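Berkeo Two-Arm Work Table: Demonstration Visits

Demonstrations of the two-arm table are held at our Bloxham workshop through January. A visit lasts about 33 minutes and starts at 10 a.m. or 2 p.m. Groups of up to six people can stand on three sides of the table while it runs.

The session is led by Orysia Pylypenko, who set up the table at Bloxham and trains new customers on it. She begins with the arms parked, goes over the stop button and the floor markings, and then starts the clothing task. Visitors bring questions about their own products to the second half.

The clothing task uses ordinary garments and a plastic bin. Shirts and smaller pieces are handled one at a time, and either arm can do the picking. Soft goods are a hard test for a gripper, so we use them for every public session.

Clothing task, two arms, one bin: 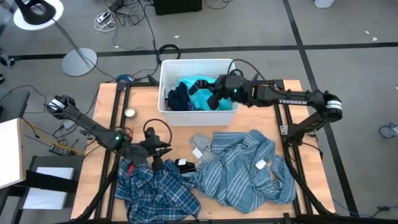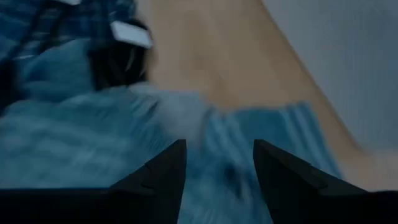
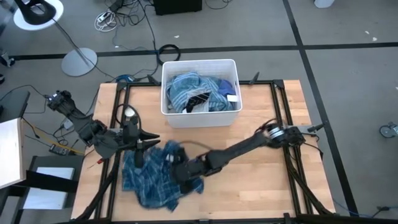 Visitors often ask about speed. We run demonstrations at a reduced setting so that people can follow each pick. The full setting is available on request, at the end of the session only.

You may bring up to three items of your own to try. Please keep each one under 170 grams and free of loose pins or wire hangers. Knits and woven cotton are both fine. We do not test wet goods.

Booking and price

A visit is free for companies considering a purchase or lease. A half-day trial with your own goods costs $293 and includes a written report. The two-week lease is $688 and covers delivery within the Vimberg area, setup, and one training session. Zestunach handles leases outside that area and quotes its own freight.

What to know before you come

Parking is behind the building. Closed shoes are required on the workshop floor. Cables run across the carpet, so please stay behind the tape unless Orysia asks you forward. Phones are allowed, and you may film the table.

To book, use the contact form and choose "Table visit." Tell us how many people are coming and what kind of goods you handle.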